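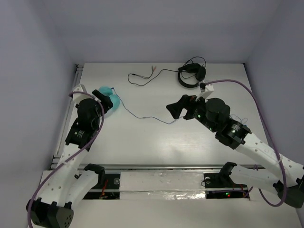 Two robot arms over a white tabletop

Questions people ask me about living in two places

I'm Yara Rawashdeh, and I split my year between Plotholm and Joreo. I get the same emails over and over (I love them, please keep writing!) so I finally typed up my answers. Last updated 2023-03-18.

Which one is home?
Both! I was born in Kiledley and haven't lived there since I was 11, so I gave up on that question early. If you're asking where my winter coats are, they're in Plotholm.

How do you divide up the year?
I'm in Plotholm from spring until the end of July, then I pack up and go to Joreo until the weather turns nice again. The first year I tried switching every two months and it wore me out. I never finished a jar of anything.

Do you rent or own?
I own a very small apartment in Plotholm and rent in Joreo. I've had the same landlady the whole time, and she lets me leave 10 boxes in the storage room while I'm gone. Ask about storage before you sign anything. I didn't, the first time, and I spent 600 on a locker across town that closed at five.

What happens to your mail?
My neighbor opens anything that looks official and sends me a photo. Everything else waits in a basket. I switched the bank and the electric company to email years ago, but the dentist still sends postcards, and I kind of like coming back to them.

Can I bring my cat?
People do. Start early with the vet, and get the paperwork rules straight from the country you're going to — the airline's web page is not enough. My old cat made the trip twice and yelled both times. After that she retired to my sister's place and got fat.

Did you learn the language first?
Nope. I knew hello, thank you and "how much is this." I signed up for an evening class at Rungrueang, a little language school over a bakery, and stayed for three terms. I still mix up my verb endings. The man at the hardware store corrects me every single time, and I've learned more from him than from the textbook.

How do you make friends when you keep leaving?
This is the hard one. You miss birthdays. You come back and people have a new baby or a new boyfriend and you're catching up for weeks. What helped me was picking one regular thing in each place and showing up for it even when I didn't feel like it. In Plotholm it's a choir, and in Joreo it's a walking group that mostly sits down and eats.

How much money should I have saved before I go?
I can't tell you that, it depends so much on where you're headed. I can tell you I landed with 1000 set aside for surprises and it was gone before I'd bought a kettle. Deposits, bus passes, a second set of keys, a fan! Bring more than I did.

What about taxes?
Please pay a professional for this. I use one accountant in each place and they email each other, and I stay out of it.

Do you ever regret it?
Sometimes at the airport, when I'm tired and one bag is overweight. By the time I've found my slippers at the other end I'm fine.

Can I write to you with a question that isn't on the list?
Sure, use the contact form. I'm slow during moving weeks, so send it again if you haven't heard back.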